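The Flusberg Rules
by Przemysław Laskowska
December

Réka Csizmadia had written the handling rules at Brusard herself, one long winter, and she loved them the way other people love a difficult old dog. There were 24. The newest recorders always wanted to know about rule two, which said that you must look at the card before you reach for the thing, every single time, even when you'd done it 100 times already and could have sung it.

"But I know where the flowers go," said Amegashie, who was young and quick and had the grippers in hand before she'd finished her tea.

"Of course you do, dear," said Réka, "but whoever learns from you won't, and they'll learn your hurry right along with everything else!"
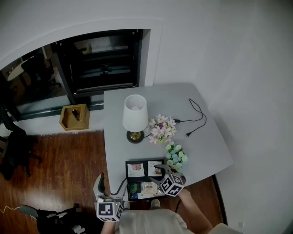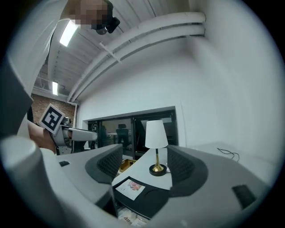 The lamp table, with the card tray set out.

Amegashie sighed (kindly, she was a kind girl) and began again. Look at the card. Reach. Close slowly. Let go only when the thing is resting on something. Réka stood a little way off with her binder against her chest, remembering her own first teacher at Gustwood, who had made her put down the same cup for most of an afternoon and then given her half a plum cake to take home on the train.

"Was that better?" Amegashie asked.

"Much," said Réka. "Now the lamp cord, please, and mind rule nine."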